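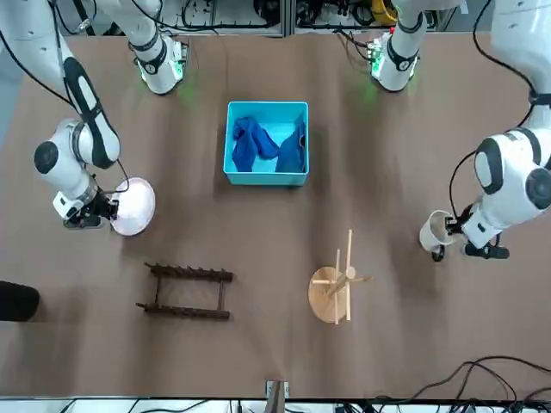 食器の引っ越し梱包、お皿は立てる?寝かせる?

投稿者:もちづき

来月引っ越しです。1月なので道が凍ってるかもで不安。食器を自分で詰めるんですが、お皿は立てて入れろっていう人と、重ねて平らに置けっていう人がいて、どっちが正しいのか分かりません。

平皿が多いです。全部で42枚。薄いのもあるし、祖母からもらった縁の薄いやつは絶対割りたくない。箱は業者(Grastachの単身プラン)がくれた小さめのが2つ。新聞紙はとってないので、緩衝材は買うしかないかも。プチプチと紙ならどっちがいいですか。

あと、プラスチックのケースに詰めて運ぶのってアリ?段ボールより丈夫そうなので。急いでます、よろしくお願いします。

回答が付いています

So-yul Koo

立てるほうで。去年Hallnessから今の部屋に越した時、全部立てて割れゼロでした。

やり方
・1枚ずつ紙で包む。四隅を真ん中に折りこむだけでOK
・箱の底にくしゃくしゃの紙を厚めに敷く。ここケチらない
・皿を縦に並べる。レコードみたいに
・すき間に紙を詰める。箱を軽くゆすってカタカタ言ったらやり直し
・上にも紙。ふたが少しふくらむくらい手前でやめる

重い皿から先に、奥側へ。深い鉢は立てにくいので別の箱で、伏せて入れてました。コップは皿の上に乗せない。これで前に一個やった…

紙はプチプチより場所とらないです。無地の包み紙がホームセンターで1束292円でした。店によると思う。おばあさまのお皿だけプチプチを足して、できれば手持ちで。車ならひざの上が一番安心です。

箱は小さいの2つだと正直きついかも。42枚を全部紙で包むとけっこうかさばるので、もう一箱もらえないか聞いてみてください。詰めすぎて持ち上がらないと底が抜けます。底のテープは十字に。

プラケースについて。わたしは使いました。ふたの無いのは積めないから、最後に車に乗せる用。洗剤とかふきんとか、着いてすぐ使うもの入れにするのが楽。

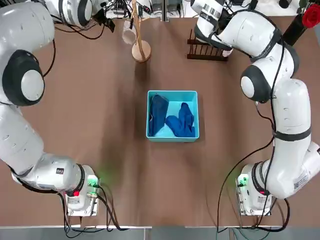
青緑のプラスチックケース、茶色い台の上で

皿を入れるなら段ボールと同じで、底と横に紙をしっかり。ケース自体は丈夫でも、硬いから皿に衝撃がそのまま来ます。あと側面が斜めのやつは下がせまいので、見た目ほど入らない。先に空で一回並べてみるといいですよ。

箱の外に「ワレモノ 上」って書くの忘れずに。上だけじゃなく横にも。積まれたら上は見えないので。

名無しの引越人

自分は平らに重ねて運んだけど別に割れなかったですよ。距離が短かったからかも。Shettyの端から端なので10分くらい。遠いなら立てたほうがいいんじゃないですか、知らんけど。

ぬまた

上の方に補足で。業者によっては自分で詰めた箱の中身は補償の対象外になります。約款みてください。見積もりの時に「食器だけ梱包お願いしたらいくら」と聞くのもあり。うちはPronetskaのマンションに入る時それで頼みました。

紙が足りなければタオルやTシャツでも代用できまう。どうせ運ぶものなので。ただ色落ちしそうな服は白い皿に使わないほうがいいです。

あと荷ほどき用のゴミ袋は別にしておくこと。包み紙が山になります。

もちづき(投稿者)

みなさんありがとうございます!立てて入れます。箱は追加でもらえるか明日電話してみます。約款ぜんぜん見てなかった…今から読みます。ケースはふきん用にします。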